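Home / About Us
About Plimlow Equipment Planning
We help small and mid-sized shops decide what automation to buy, when to buy it, and how to pay for it.

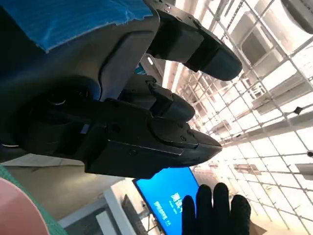
Plimlow does not build robots and does not sell them. We are paid by the buyer, by the project, and we take no commission from any manufacturer or dealer. Our clients are packing houses, machine shops, food plants, contract assemblers and a few technical colleges. Most of them come to us with a quote already in hand and a question about whether the number on it is the real number. Usually it is the price of the arm and little else.

How we started
The company grew out of the purchasing office at Tusavska, a parts maker that bought three automated cells in four years and went over budget on all of them. The first overrun was blamed on the vendor and the second on the building. By the third, the office had begun keeping a list of every cost that had been left off the original request. That list had 468 lines when we took it with us, and it is still the starting point for the worksheet we use with clients. It covers the ordinary things: floor anchors, compressed air drops, spare fingertips and pads, electrical permits, freight insurance, overtime during changeover, and the second set of fixtures that every cell seems to need once it is running.

What we do
Needs review. We spend two days on your floor before any catalog is opened. We watch the job being done by the people who do it now and write down part sizes, weights, cycle times, and how often the work changes. If a simple clamp and a conveyor will do the job, our report says so and the project ends there.

Budget planning. We build a five-year cost sheet with purchase, installation, training, service, spare parts and disposal on separate lines. Grippers and hands get their own page. A two-jaw gripper and a multi-fingered hand can both pick up the same part on a demonstration table, and the difference in upkeep over five years can be larger than the difference in price. We ask vendors for wear part prices in writing and put those figures in the sheet as given.

Quote comparison. We rewrite competing quotes into one format so they can be read side by side. Items that one vendor includes and another leaves out are marked in the margin.

Trial planning. For larger purchases we recommend a paid trial with your own parts. We write the trial plan, agree on the pass mark with you and the vendor ahead of time, and attend in person. A standard trial is 200 cycles on each part. We also set aside time for your operators to try the controls and ask their own questions.

Acceptance and first year. We come back at delivery, at 90 days, and at the end of the first year to compare what was spent with what was planned. The client keeps all the records.

Who we work with
Our usual client has fewer than 200 employees and no automation engineer on staff. Rugemalira, a spice and dry goods packer, came to us for a palletizing budget and has since had us review its case sealing and labeling lines. Drarari, a training school for machine operators, asked us to plan a teaching lab that could be bought in stages as grant money came in. The first stage was ordered last November, and the plan leaves open floor space and spare electrical capacity for two more stations.

We turn down projects where the equipment has already been ordered. There is not much a planner can add at that point, and we would be charging you to read a contract you have signed.

How we charge
The needs review is a flat fee, payable when you receive the report. Budget planning and quote comparison are billed as one package with a fixed price agreed before work begins. Trials and acceptance visits are billed by the day plus travel. We do not charge a percentage of the purchase price.

Our staff
There are 8 of us. Five came from purchasing or plant accounting and three from maintenance. Every project has one person from each side, and both sign the final report.

Getting in touch
Please send a short note with the job you want to automate, the number of shifts you run, and the month your capital budget closes. Photos of the part and the work area help. If you have quotes, include them with all their attachments. We reply within three working days and will tell you if we think another firm would suit you better.

Page last reviewed 31 January 2020

Services | Sample Worksheet | Fees | Contact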